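Wrist camera on gripper arm gives smeared pictures and misses small pink parts – help setting up?

Posted by Allura, 26 Jun 2022

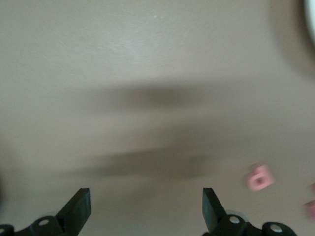

I look after one small pick-and-place cell at the back of our workshop, a bench arm with a two-finger gripper and a little camera at the wrist, and I'm getting rather fed up with it. The job is simple enough on paper: the arm drops over the table, finds a part, picks it up and puts it away. It did this happily from March until we moved the bench, and now it goes for the wrong spot or doesn't see the part at all. The fingers are wide open, as they should be on the approach, but the small pink piece to the right of centre is so smeared you can barely make out the darker hollow in the middle, and that hollow is what the software is meant to look for. Then there are those two long dark bands across the beige tabletop, which I take to be shadows. The part finder sometimes draws its box round one of them and sends the arm off after it, bless it.

I've wiped the lens, checked the cable and run the calibration routine again (twice, as I didn't trust myself the first time). The exposure is set to automatic, as it was when I took the cell over. Is it the camera, the lighting or the arm going too fast? I'd rather not buy a new camera if I can help it. Thanks ever so much to anyone who has been through this.

Tako

Hello Allura, and sorry you're having such a time of it. I had very nearly the same trouble with mine a while back and spent a whole week blaming the camera, so please don't order anything yet!

I would start with the exposure. On automatic, the camera holds its shutter open longer when the light drops, and if you moved the bench away from a window or a lamp that could well be all that has changed. Put it on manual, bring the exposure time down until a part looks crisp while the arm is moving, and then add light to make up for what you've lost. Don't be tempted to make it all up with gain, as you'll swap the smear for speckle and the part finder will be no happier.

After that, have the arm stop above the table before it takes the picture it works from. I put in a pause of 2 seconds to begin with, which is far longer than needed, and shortened it bit by bit until the results started to wander, then went back up a step. It costs you a little time on each cycle but you get it back in picks that don't have to be done again.

The bands do look like shadows to me too, very soft and stretched sideways. Try switching your lamps off one at a time with the arm held still at its picture position, and see which band goes with which lamp. A sheet of tracing paper fixed a safe distance in front of a lamp that doesn't get hot will soften things a good deal. I ended up with one wide light on each side of the bench – not pretty, but the shadows are so faint now that the software ignores them.

One more thing, and forgive me if you've done it. With the power off and the arm made safe, go over the silver screws on the finger brackets with the proper driver. Snug is enough, so please don't lean on them. A finger with a bit of play in it will miss a part even when the picture is perfect, and moving a bench does have a way of shaking things.

Zustitz

camera's dying, mine did that. get a new one

Beyene

I'd go with Tako on this. A worn-out camera can give you all sorts of odd pictures, but you can rule it out in a few minutes: park the arm over a part, let it settle and take a still. If that comes out sharp, the camera and its focus are fine, and you want the exposure and the pause. If it's still soft with nothing moving, look at the focus ring next, as they can creep round when they're not locked.

I'd also run the calibration once more after you've changed the lights and checked the screws, and leave it until then. Doing it first only means doing it again. I keep a notebook by my own cell with the exposure, the pause and the date of the last calibration written in it, and it has saved me a lot of head-scratching after somebody has been tidying up. Do let us know how you get on with the still picture.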